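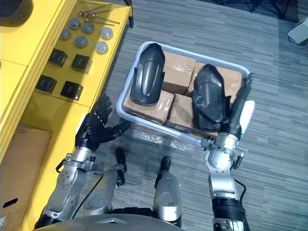
The robot's view of a tray of boxes and moulded covers during work on the two-arm handling study. Photo: Nollimetti

Study finds robots handle mixed trays better when they plan from the feet up

Dec 6, 2022

Researchers at the Nollimetti laboratory have published the results of a study into how a two-armed walking robot should approach a tray of mixed goods placed at floor level. The work shows that a robot which settles its legs before it decides where to put its hands completes more of its tasks than one which plans the two steps in the opposite order.

The study was led by Mereana Pearce, with Remzi Kılıçarslan and Afroza Matubbar, and was supported by the parts supplier Plirance. It forms part of the laboratory's Pereyra programme on handling work in small stores and repair shops, where goods are often kept in open trays and on low shelves.

A total of 2118 attempts were recorded, of which 2000 were used in the final comparison. The remaining attempts were set aside before the results were examined, as the joint readings from one or other arm were incomplete. In each attempt the robot was asked to take hold of a tray, or to remove a named item from it, without moving its feet once the arms had begun to reach.

Most methods in present use begin with the item. The position of the hands is worked out first, and the legs are then placed so that the hands can get there. The Nollimetti team reversed this order. Their method first finds a stance from which the robot can lean forward safely, and then looks for the best pair of hand positions that the stance allows. If none is found, the robot steps to a new place and begins again.

The advantage was greatest where the contents of a tray overlapped, for example where a light moulded part rested across two boxes. In these cases the older approach tended to choose a reach that was correct for the item but left the robot poorly balanced when the load shifted. The new method took longer to begin each task, but needed fewer second attempts.

"The difficulty is often described as one of grasping, and we began with the same view," said Pearce. "When we went back through the early failures, a large share of them had been decided before either arm had moved. The stance was wrong, and the arms were being asked to make up for it."

The team also examined whether the two arms should be fitted alike. Trials were held with a five-fingered hand on the left arm and a simple gripper on the right. Kılıçarslan, who was responsible for the control software, reported that the mixed arrangement suited tray work well. The gripper was used to steady an edge or hold a rim, while the hand was left free for parts with a less regular shape. The planner was given no rule on which arm should do which job, but came to divide the work in this way in most attempts.

Clear packing tape and loose plastic film remain a problem. Both reflect light in a manner that confuses the robot's estimate of where a surface lies, and the paper lists this as the main cause of the failures that the new method did not remove. Matubbar is now preparing a separate study on the subject, in which the robot will be allowed to touch a surface lightly before it commits to a grip.

Trials were carried out on carpet as well as on hard floors. The team found a small loss of accuracy on carpet - the feet settle slightly after each step - and a correction for this has been added to the method. Stairs, ramps and wet floors were not considered.

Lumturie Kos, who directs the Pereyra programme, welcomed the findings but advised care in applying them. "The trays in this study were light and stood still," she said. "We should not assume that the same order of planning is the right one for heavy loads, or for a tray that is being carried by somebody else."

Further trials are to begin in January at the Sultden site, where the robot will work beside 30 members of the stores staff on ordinary picking and restocking duties. Nuwan Bepari will oversee the work there, and will be responsible for agreeing safe working distances with the site's managers before the first session.

The recorded attempts, including those left out of the comparison, will be made available to other research groups on written request to the laboratory. The planning software will follow once the Sultden trials are complete.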